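Two-arm packing cell on trial: my safety checklist, with comments
Kit under review: Prurel bench kit, supplied by Zakomon
Checked: 21 May 2026

I've used the January version of our sheet and scribbled more than usual, so bear with me. Job on the bench is the hygiene kit one, small bits into clear bags.

1. Frame and mounts
OK. Went round every bolt on the black frame with the torque key and found one loose at the back, now nipped up. The rail in front of the arms is solid, I leaned on it properly!

2. Cables
OK, with a comment. The loop at the wrist has plenty of slack, maybe a bit too much for my taste. I'd like another clip on it before we sign anything. Zakomon say clips come in the spares box (ours didn't have any, I've asked).

3. Fingertips and pinch points
Pass. The tips come to quite a narrow point, so hands stay out while the arms are live, and that includes "just straightening the bag". It does hold little things nicely — I was more impressed than I expected to be.
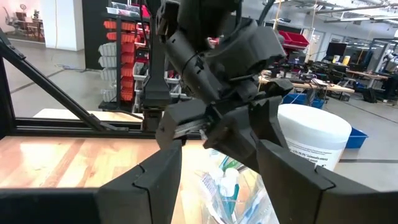 4. Emergency stop
Pass. Tried it 20 times from both sides of the bench and the arms stopped every time. The button is a bit of a stretch if you're short like me, so I'd move it nearer the front edge.

5. Speed limit
Pass at the 200 setting. The supplier wants to show us a faster one and I've said not until the guarding question is sorted.

6. Work area
Needs action. Wipes tub is too close to the bag for my liking. Handy for cleaning down, yes, but I'd give it a marked spot further along so an arm can't catch it. Same goes for anything else that isn't part of the job.

7. People nearby
Needs action. Folk work at the other benches while this is on, which is fine, but I want a line on the floor and a sign up before the trial goes any further. 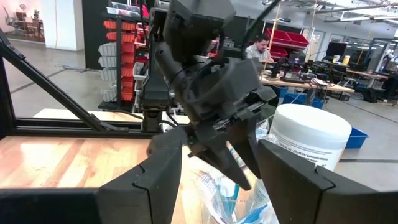

Arm over the bag, wipes tub to the right, bench in use behind.

8. Paperwork
Manual is here, risk assessment is here, filed under 721. Still waiting for the service plan prices.

Result: fine to carry on at the low speed once 6 and 7 are done. Clips to follow.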